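The House Rules at Onby

6 min read

The first rule at Onby is on the inside of the front door, so you read it on your way out. It says to hand back your badge. I had been through the building for most of a day by then and had signed for two other rules, recited a third from memory, and been gently corrected on a fourth, so it was nice to finish with an easy one.

I went in January, on the visitors' day they run for people who buy, borrow or write about handling equipment. I am in the last group, which gets its coffee after the first two. Onby does manipulation work: grippers, the software behind grippers, and a great deal of recording of people using hand-held grippers to do ordinary jobs, so that a machine can later be shown how. What I wanted to see was the rulebook. Two suppliers had mentioned it to me in the tone people use for a neighbor's very tidy garage.

The rulebook was written by Setsuko Sasaki, who met us at 9:30 with a stack of laminated cards and the calm of someone who has already heard your objection. The current edition has 13 rules. An earlier one had 172, she told us, and was admired by every auditor who came through and read by none of the people it was for. She kept a copy. It is now under a monitor.

Each visitor gets the card with the 13 on it, and each visitor is then asked to pick one and say why it might be there. I drew number six, which says that a tool lying on a desk is to be treated as a tool that is on. I said this was for safety. Sasaki waited. I said it was because hand-held grippers have no obvious "off" look to them, and people put their fingers where the pads close. She moved on to the next person, which I took as a pass.

Most of the morning was Kinoshita, the name they give to the long test area and, confusingly, to the test procedure carried out in it. You do Kinoshita in Kinoshita. An arm sits in a marked cell, and nobody goes past the yellow line while the enable light is lit. The line used to be tape. Tape wears, and when it wears people begin to develop private opinions about where it was. It's paint now.

I liked the handover rule best. If you leave a cell for any reason, including lunch, you write down what state you left it in, and the next person reads it back to you aloud. If you are already at lunch, they come and find you. There was a good deal of grumbling about this from the man beside me, who runs packing lines for a firm called Barkitz and had views on lunch. He asked how often the read-back had caught anything. Shigeru Takagi, who looks after the cells, opened the log for him. It held 1,211 entries. Takagi turned to one where someone had written "all fine, arm parked" and the next person had written, underneath, "which arm." Barkitz went quiet and wrote something down.

The sandwiches were from a place called Prosetti and came with their own rule, number eleven, no food on any surface where a part or a tool is handled. We ate standing up in a corridor like people waiting for a delayed train. I will say that it concentrates the conversation. I learned more about emergency stops between two bites of egg salad than I had from a whole binder at home. The short version is that you test the button at the start of every session, with your hand, and you do it while someone else is looking. Pressing it alone doesn't count. A second person signs.

After lunch came the part I had been looking forward to, the hand-held work. This is where rulebooks usually go soft. A big arm behind a fence frightens people into behaving, but a gripper you carry around feels like a kitchen gadget, and people treat it like one. They wave it when they talk. They point with it. Takagi told us that pointing was the single hardest habit to break and that he still does it himself, and then he did it. 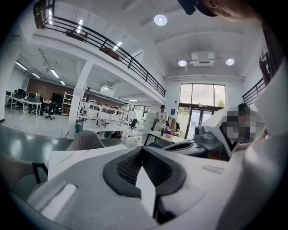 Who is responsible for a hand-held gripper during a recording session?

The person holding it, from the moment they pick it up until it has been put down and signed back in, whatever their job title and however short the session.

Sasaki was firm on that last clause. At a lot of places the blame for a pinched finger goes to whoever booked the room. At Onby the holder owns the tool, the tool's closing distance, and the stretch of floor they are about to walk across. If you want to pass it to somebody, you set it down first and they pick it up. Handing it over in midair is banned, and so is saying "just hold this a second" – she has a rule for the phrase itself, number eight, the only one on the card with quotation marks.

Recording has its own manners. Anyone who might end up in a recording is told before it starts, and may say no without giving a reason. Faces are blurred before anyone outside the recording team sees the material. A session stops if a person who hasn't agreed wanders through, and the wanderer is not to be made to feel bad about it. I wondered how that last part is enforced. Sasaki said, by her, and I believed it.

I have complaints. The card is printed in a type size for the young. The rule on charging batteries refers you to a separate sheet, and the separate sheet refers you to the card. And number nine, which says tools are to be inspected "regularly," is exactly the sort of word that got the long edition put under a monitor. I raised it in the closing session. Takagi said the pads are checked before every session and the rest of the tool every month, and I asked why the card didn't say so, and there was a pause in which I think number nine was rewritten.

The man from Barkitz asked for a spare card to take home. He was told they could only give him one if he signed for it. He signed, Takagi read it back to him aloud, and he went off toward the parking lot with his badge still on.

14 comments · 52 shares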